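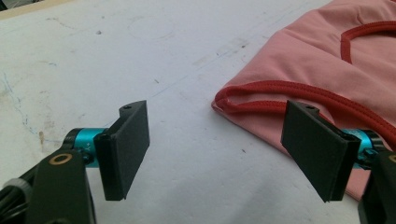
Trerkstead Adjournments

A table of court hearings in the Trerkstead district that were listed, called and then put off to another day. Compiled from the printed cause lists and the clerk's notes pinned up outside each courtroom.

Version of 3 August 2022. Maintained by Ieuan Landeg. Zhiqiang Cai wrote the date parser and would like it known that the clerk's handwriting was outside its scope.

What's in it

1553 rows, one per adjournment, covering 160 cases in 8 courtrooms. The longest-suffering entry is Keltus v Palacios, a dispute over a haulage contract, which has been adjourned 18 times and has yet to hear a witness. Both sides have declared themselves ready on different days.

Columns

case_ref: the registry number, as printed
court: courtroom number
listed: date the hearing was meant to happen
next: date it was moved to, often optimistic
reason: as given, spelling left alone
asked_by: prosecution, defence, claimant, court or blank

Reasons

We tried sorting these into tidy groups and gave up in April. "Counsel unwell", "counsel indisposed" and "counsel at a wedding" are kept apart, as they were on the notice. "File not traced" means the registry couldn't find the file. "File traced" also appears as a reason for adjournment, and we have left it in.
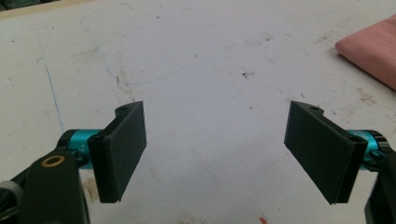 Two black finger pads above a white tabletop, teal joints behind.

Known problems

Courtroom 3 reused registry numbers after its ledger was replaced, so join on case_ref and court together. If next is earlier than listed, that is how it was printed. Blank in asked_by means the note didn't say; please don't read a conspiracy into it, as the Wuradance Courier did with an earlier version.

Names of witnesses and anyone under age have been removed. Lawyers' names stay, which has been raised with us by several lawyers.

Use

Free to copy and reuse with credit. Corrections are welcome with a photograph or copy of the notice. Requests to correct the outcome of your case should go to the court, which will give you a date.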